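Villa sets aside money for two more robot cells

5/2/24

The Villa returns center plans to add two robot cells to its headphone line by October, operator Tinex said Thursday. The budget covers four arms, grippers, spare cables and 11 days of staff training.

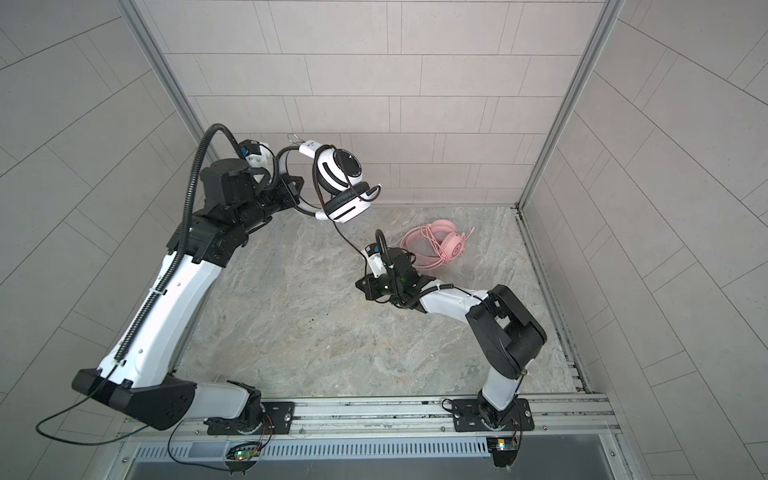

Two arms and two pairs of headphones in a tiled cell at Villa.

Tinex asked for bids from Lurkevero and Jerkau. Both quoted on arms that bolt to a shared front rail. 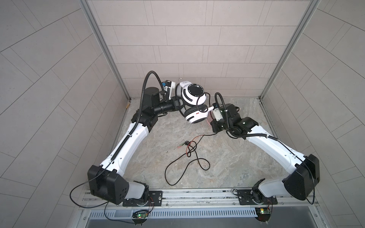 Tinex Equipment Planning

Delivery times differ. Lurkevero offered 29 weeks and Jerkau 11, at a higher price.
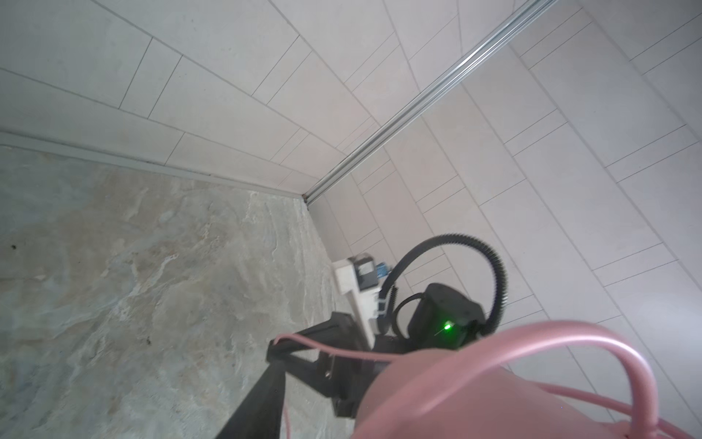 A gripper with a pink cord across one finger.

"Cables are where we lose time, so the spares line went up," said Sandro Farina, who manages the equipment budget. He wants 49 sets of gripper fingers in stock.

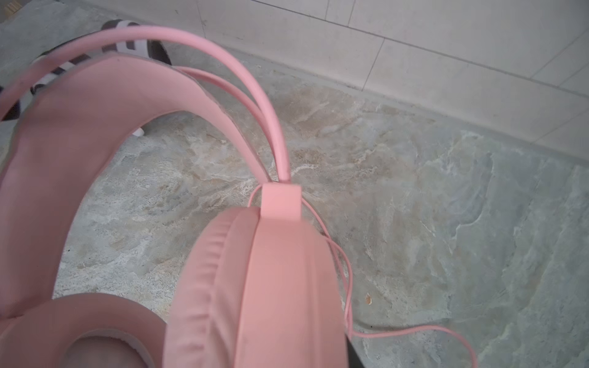
The center handles almost 200 headsets a day. A choice of supplier is due before the summer shutdown.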